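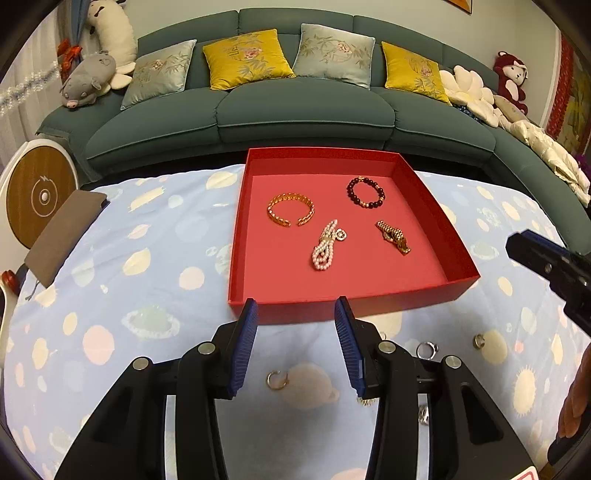

Small things are where the arm gives up first, Nathalie Lévesque told the team at Plorness after her first week of work with it, and she asked why the person who teaches the task could not simply hold the gripper in her own hand.

Her question is now the basis of a new product. Plorness announces today, 9th June, the release of Olura, a hand-held teaching tool for people who need a robot to learn a household sorting task. The user takes the gripper by its handle and does the job as she would like the robot to do it. The tool records the movement of the hand and the opening of the jaws, and the software Pasine prepares these recordings for training.

Until February, Plorness offered only teaching by remote control, where an operator moves the arm from a desk. This method remains available and is still recommended for heavy objects. For rings, bracelets and other light pieces, the company found it too slow. In internal tests, an operator with remote control completed 28 demonstrations in one working session. With the hand-held tool, the same operator completed 74.

"A ring on a soft blanket is a difficult object," said Annick Boychuk, head of product at Plorness. "When you close the jaws, the fabric moves also. A person feels this and corrects it. We wanted to keep this correction in the data."

The first library for Olura contains 600 demonstrations of jewelry handling, recorded in private homes and not in a laboratory. Teaching can be done with one gripper or with 2, one for each hand.

Cường Tăng, who leads the software work, explained that failed attempts are also kept and are marked separately. "We do not yet know how much they help," he said. "For this reason the customer can decide to leave them out."

Olura is available from today through the distributor Cormier. Existing customers of the remote control station can use their present Pasine license with the new tool. Training for new users is given in English and French.

Press contact: Tudur Watkins, Plorness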